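Utensil basket next to the stove – how do you keep it clean and stop things leaning out?

Posted in Kitchen & Cleaning by Misard

We have a small kitchen with a gas cooktop set into the counter and a table pushed up in front of it. Chopsticks and serving spoons go in a plastic basket with holes in the sides, the kind with a divider down the middle. The rim is higher on one side than on the other. I like it because it drains, but I have two problems.

First, the chopsticks fan out in every direction and some of them lean a long way over. If I put the basket on the counter they end up closer to the burners than I want. Second, there is a brown film in the bottom that comes back every couple of weeks. I have tried dish soap and a bottle brush and it doesn't get into the small holes.

I don't want to buy a new one if I can help it. The drawers are full. Right now it lives on the table, on the checked cloth.
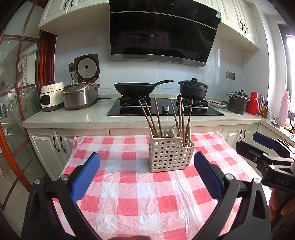

2 replies, sorted by oldest

Dankwa

Keep it on the table. Plastic and wooden things shouldn't be beside a burner, and if the chopsticks lean, that is one more reason to leave some distance.

For the leaning, the basket is wider than it needs to be for chopsticks. They will always fall to the sides when there are only a few in a compartment. You can do one of these:

Put all the chopsticks in one compartment and the spoons in the other. They hold each other up better when they are together.

Stand a narrow cup inside one compartment and put the chopsticks in the cup. Pick one with drain holes, or you are back to standing water.

Put a rubber band around them. This works but it is annoying at dinner time.

For the film, take everything out and soak the basket in warm water with baking soda. I leave mine 40 minutes. Then use an old toothbrush on the holes from the outside first, then from the inside. Rinse it upside down. The bottom is where it collects, so don't only do the walls.

Also dry the chopsticks before you put them away. Most of the brown stuff in mine was coming from putting them in wet. I do the basket every Tuesday now and it takes hardly any time.

Sturkis

Agree with the above about the table. I would add that spoons are easier to deal with than chopsticks. Put them in with the handle down and the bowl up. The bowl dries faster that way and you can see which one you are grabbing. If you put the bowl down it sits in whatever is at the bottom of the basket.

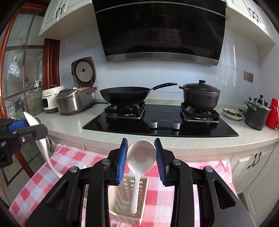
White serving spoon, bowl up, over the basket.

The curved ones are more trouble. A long bent handle takes up room and pushes the others over, so I hang mine on a hook – a ladle or anything with a bend in it does better on a hook anyway.

One thing about the cloth. If the basket has holes and you put it on fabric, the water goes straight into the fabric. Put a saucer or a small tray under it and empty that at night. I ruined a tablecloth that way in July, it got gray spots that never washed out.

I don't bother with baking soda. Hot water and white vinegar, then rinse. Check that the plastic can take the heat before you pour boiling water on it, mine warped a little and now it rocks.

Misard

Thanks both. I'm going to try the cup and a tray. Will do the soak this weekend – I have baking soda already so I'll start with that.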